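Left arm drifting on our sorting cell, cable or wrist?
Posted in Setup & Repair, May 2, 2019

pokau_bench
Hi all, looking for a second opinion on our two-arm cell before I take it to bits again.

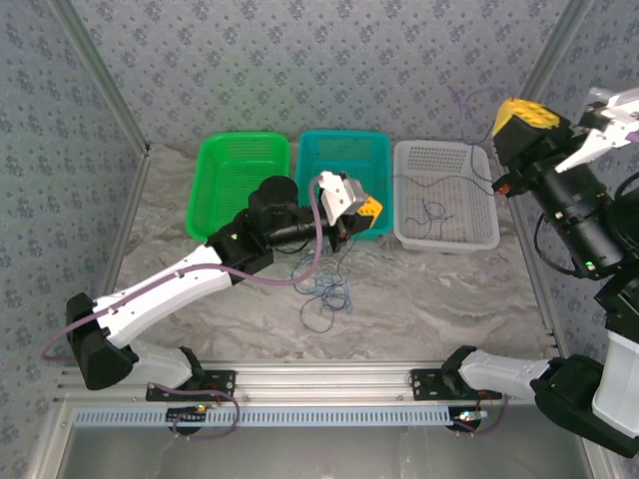

It picks parts out of one basket and drops them in another, and the left arm has started landing 6 mm wide after 40 cycles or so of running. Home it and it's spot on again, then off it wanders. I've already nipped up the bolts where the bracket meets the front rail and they weren't loose. Right arm behaves itself, annoyingly!

Skulora
I'd look at that purple cable first. It loops right out by the shoulder and then goes over the forearm, so it could be tugging at full reach. Give it more slack at the wrist and clip it closer to the link.

grirnex
Don't agree, sorry. A cable tug would show up on the first pick, and it wouldn't go away when you home it. Sounds like lost steps to me. Drop the speed by 10 percent and see.

Skulora
Not if it creeps through the clips a bit each cycle. Had exactly that on mine.

shojaei
Whichever it is, tidy those loose wires off the floor by the teal basket before you run it again, one snag and you'll be chasing a different fault.

pokau_bench
Fair point, will do. Trying the slower speed tonight as it's the easy one, then I'll reroute the cable and do another 40. Back with numbers.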